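Simulate first, and put the budget in writing

Our shared workshop has been building a two-armed kitchen robot since July. I have put more evenings into it than anyone except Lamisi Ankrah, who did the wiring and most of the mounting plates. We have spent $1,237 so far. I want to argue for something that a few members have complained about, which is that most of our hours now go into simulation and fewer go into metal.

The complaint is easy to understand. People join a workshop to make things. They pay $30 a month for the drill press, the bench space and the company of other people with sawdust on them. When they walk past the back bench and see two of us looking at a screen, they ask when the robot will be finished. One member told me that a robot on a laptop is a video game. He has a point, and I will get to it.

My view comes from what happened with the first arm. We built it straight from sketches and a parts list. It went up on the bench, it moved, and everyone was happy for a week. Then we asked it to reach into a drawer. The forearm was too long for the angle we needed, and the elbow hit the shelf above every time. We cut a new bracket. That moved the problem to the wrist, where the cable ran short. We cut another bracket. Lamisi kept a log of the changes and there were 55 entries before we stopped and took the whole thing apart. A good many of those entries were things a decent model would have shown us in an afternoon.

So we started over on the computer. We named the simulated kitchen Undum, after the place Lamisi's grandmother lived, and the control code is called Bravero, for no reason I can remember. The kitchen has a counter, a drawer cabinet, a toaster and some food, and the arms can be changed by typing in new lengths. If a forearm is too long, we find out at no cost. Nobody has to book the bandsaw.

I think this matters more in a shared shop than it would in a company. A company can throw away a bracket and order ten more. We have one spool of good filament at a time and a motor budget that two people have already argued over in writing. Stripping a gearbox means a month of waiting for a replacement. A simulated gearbox can be stripped all night.

There is a safety side too. Our shop has teenagers in it on some evenings. An arm strong enough to open a sticky drawer is strong enough to hurt a finger. I would like the code to have made its dumbest mistakes before it is connected to anything that can pinch. We have an emergency stop on the bench and I trust it, but I don't want to need it every ten minutes.
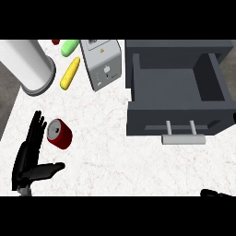 The hands are the strongest part of my case. A hand with separate fingers is the most expensive thing we plan to build and the easiest to break. The thumb alone took four designs. Whether it should swing out wide or stay close to the palm is a question we settled on the screen, by trying both on cans and vegetables until one of them was clearly less trouble. Doing that with printed parts would have used up the rest of the year.

Now for the member who called it a video game. Simulated friction is a guess. Simulated cables don't sag or snag, unless someone sits down and makes them. A real drawer in a real kitchen has crumbs in the runner, and the front is never quite square. I have seen our code do a job cleanly on the screen and I don't take that as proof of anything except that the lengths and angles are reasonable. Anyone who promises more than that is selling something.

This is why I want a rule, and why I want it written down before we spend more money. Every part gets modeled before it gets cut. Every motion runs in simulation before it runs on the bench. And once a month, whatever state the code is in, we put it on the real arm for an evening and write down what went wrong. The notes go in the same log as before. Dramani, our old test rig with the bent base plate, is good enough for this – it has one arm and a plain gripper, but it has real friction and a real cable.

The remaining money should go to motors and bearings, bought after the model stops changing. I would hold off on the Rirport hand kit that two members want to order now. It may be a fine kit. We don't yet know if our wrist can carry it, and the weight is printed on the page, so someone can type it in and find out this week.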